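Allotment social meeting, Jul 21, 2018

I'm doing the minutes again, so forgive the rambling! We started with the seed order from Pisetti, which came to 248 pounds - more than last year, but we all wanted the good beans. 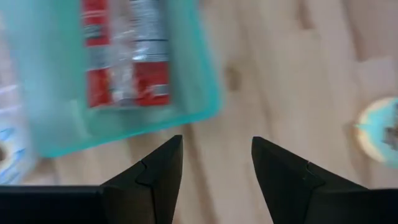
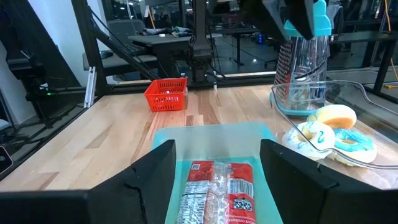
Next up was the summer lunch, with 40 of us coming so far. I said I'd sort the bread and asked if anyone minded it shop-bought, in a red-and-white packet like the one in the aqua tray. No objections, hooray! Kiều will do the hot food, and we agreed to pay them 2 weeks ahead.

Water butts got put off until December (again). Plot 66 is still free.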